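Home Kitchen Basics, Session 3: Bowls, Bottles and the Back of the Counter
Notes by Hayley Entwistle

We use cookies to remember your preferences. Accept | Manage settings

Okay, so last session we did knives, and today is the stuff everybody skips (me included, for years!): where things live on the counter. I love a nested stack of steel bowls. They take up hardly any room, and you can pull one out with floury hands and keep going.
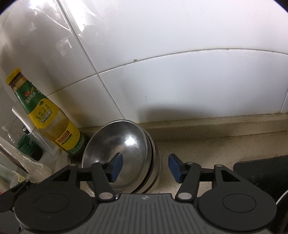
Fig. 1. Nested bowls on a speckled countertop, with the sauce bottle to their left.

Look at the line where the counter meets the tile. Grime loves that seam, and you can't wipe it properly with things parked against it. So move everything forward first, bottles too, then scrub with an old toothbrush and warm soapy water. Parveen Mondal swears by baking soda paste, left on for up to 13 minutes – try it on a small patch if your counter is stone.
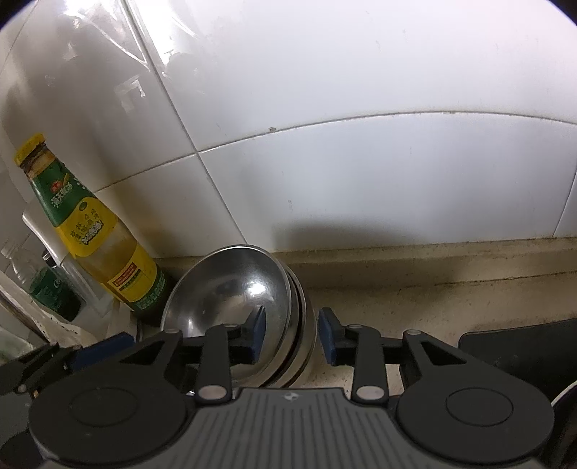 Fig. 2. Bowls tilted up against the wall tile, rims to the right.

Leaning a stack is fine for a bit, but I'd want mine flat before I start cooking. And tall glass bottles should stand upright, caps tight, please! For next time, clear one stretch of your own counter and bring a list of what was on it. Reading is page 158.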